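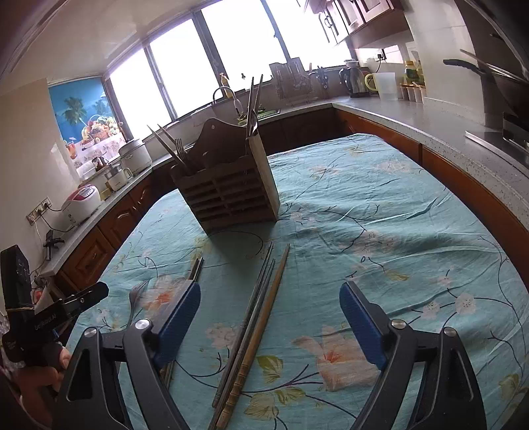

Inicio > Nodimside > Recogida de ejemplos > Preguntas frecuentes

Buscar en la ayuda Escribe tu duda Buscar

Preguntas frecuentes para quienes graban en cocinas

Soy Teodoro y llevo las grabaciones de Nodimside desde octubre. He juntado aquí lo que más me preguntáis por correo, más un par de cosas que me chivó Beverley Parsons, que es quien revisa los episodios y la que se enfada conmigo cuando llegan mal.

¿Qué es exactamente un episodio?

Una tarea de principio a fin, hecha con la pinza de mano. Por ejemplo, coger un palillo de la mesa y dejarlo en el portacubiertos. Empieza con las mordazas abiertas y termina con las mordazas abiertas otra vez. Si coges dos palillos, son dos episodios – sí, aunque te salga de un tirón y te dé rabia parar.

¿Por qué tanta insistencia con los palillos?

¡Porque son dificilísimos! Son finos, ruedan, se cruzan unos con otros y sobre un mantel de flores cuesta verlos. Un modelo que solo ha visto tazas no sabe qué hacer con eso. En la tanda Hollis pedimos 377 episodios de palillos y cubiertos, y me siguen pareciendo pocos.

¿Tengo que ordenar la cocina antes?

No, por favor. Déjala como la tengas. Nos interesa que haya cosas en la encimera, la arrocera, el hervidor, los botes de especias, lo que sea. Quita solo papeles con tu nombre o tu dirección, y las fotos de familia si las hay.

¿Y si se me cae el palillo a mitad?

Sigue. Recógelo y termina, que las correcciones nos vienen muy bien. Lo que no sirve es ayudarte con la otra mano, eso Beverley lo descarta sin pestañear.

¿Cómo meto algo fino en una ranura?

Con la pieza bien vertical entre las almohadillas azules y bajando despacio. Yo apoyo el codo, cada cual tiene su truco.
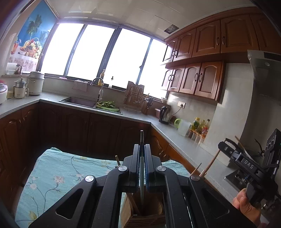

¿Cuánto dura una sesión?

Un máximo de 180 minutos, con un descanso cada 20 episodios. A partir de ahí el pulso empeora y se nota en los datos, así que prefiero que vuelvas otro día.

¿Puedo grabar con otra persona a la vez?

Claro, en la misma cocina y cada uno con su pinza. Poneos de acuerdo en quién coge qué, y no pasa nada si uno ve la pinza del otro.

¿Importa la luz de las ventanas?

Un poco. Si el cristal queda quemado pero la mesa se distingue bien, vale. Si lo que se pierde es el palillo, baja la persiana y repite.

¿Dónde subo las grabaciones?

En Skidell, dentro de la carpeta de tu cocina. Los de Hidosstead tenéis carpeta aparte, no las mezcléis – me pasé una tarde entera separándolas y no quiero otra. Si la subida se corta, vuelve a lanzarla y escríbeme solo si falla dos veces seguidas.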